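Build the Simulator Before You Buy the Servos

Every few months someone joins our shared workshop in Prillholm with a plan for a robot arm and a box of motors that has already been paid for. I think the order is wrong. The first purchase for a home arm should be nothing at all, and the first 50 hours should go into a simulated room with a simulated arm in it.

My own case is a bathroom arm, project name Nadatent. The job is narrow: pick small items out of a sink, or hold them over it, without hitting the faucet. Kenneth Yap and I started it in May. He wanted to cut brackets. I wanted to model the sink. We modeled the sink, mostly because the mill was down.

The usual complaint is that simulation is too clean. Rommel Magbanua, who has built more real arms than I have, makes it often, and his point is that a rendered world flatters the software. That depends on what you render. If you look only at the tidy overview camera, he is correct. A low-detail, blurred view is another matter, and it is a good deal less flattering.
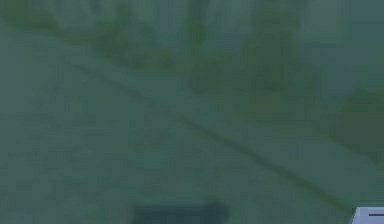

Nadatent, simulated view. A faint diagonal, one dark block, one pale corner, and very little else to go on.

A policy that has to act on input like this will show its weaknesses early. One soft line crosses the view, and I would not want to swear to what it is. An edge detector will report it with confidence anyway. Finding that out costs a rerun. On hardware it costs a wrist joint, and the wrist joint on our parts list has a lead time of 13 weeks.

My second argument concerns reach. People size an arm by its maximum extension, which is the figure printed in catalogs. Over a sink the useful figure is how far the arm reaches while its links stay clear of the rim and the spout, and that is a much smaller number. We lost roughly a third of our nominal reach that way. Lilibeth Policarpio had warned us about the spout on paper. We believed her only after we put the model in.

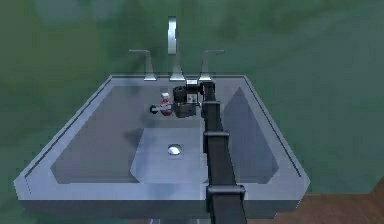

Does a simulated sink need accurate fixtures, or will simple boxes do?
Boxes are fine for the walls and floor, but model the spout and the handles at true size, as the gripper has to work close to them.

The geometry in there took two evenings. The green wall texture took longer than it deserved and I would skip it next time. The arm is plain boxes with joint housings, the bottle is pink with a white cap, and none of that styling matters. Link lengths matter, joint limits matter, and so does the height of the spout.

I will grant the other side two things. Contact is poor in every simulator I have used. A small bottle in a simulated grip behaves better than it has any right to, and I would not trust any grasp force that came out of our runs. Cables are also missing entirely, and cables are what stop most home-built arms. Princess Umali at Ocampo keeps a drawer of sheared connectors that makes the case better than I can.

Neither objection changes the order of work. Grip and cabling are problems for a bench, and you reach the bench sooner with link lengths that are already settled. The members who bought first have mostly rebuilt their arms once – Alfredo Sison in Flesville is on his second rebuild – and in each case the fault was a dimension that a crude model would have shown.

We order the base joint next month. The upper link is staying in software until the spout clearance holds on every run.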